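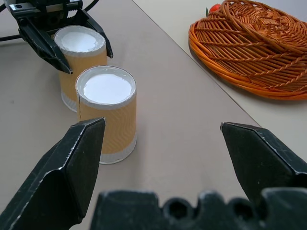
Paper cup with corrugated sleeve

How to request a court record in Relstead

Have the case number ready. If you do not have it, the clerk can search by the defendant's full name and the month of arraignment. Fill in Form 141 at the Stivine Street counter – one form per case. Copies are limited to 200 pages per request. 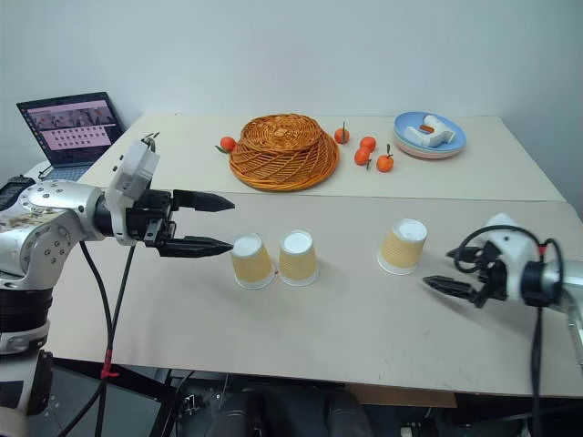
Page last changed: July

Sealed files and juvenile cases are not released. For a criminal trial transcript, write to the Rathjen annex and name the hearing you need. Transcripts over 600 pages are sent in two parts. Bring photo ID when you collect. The counter closes at 4:30 p.m.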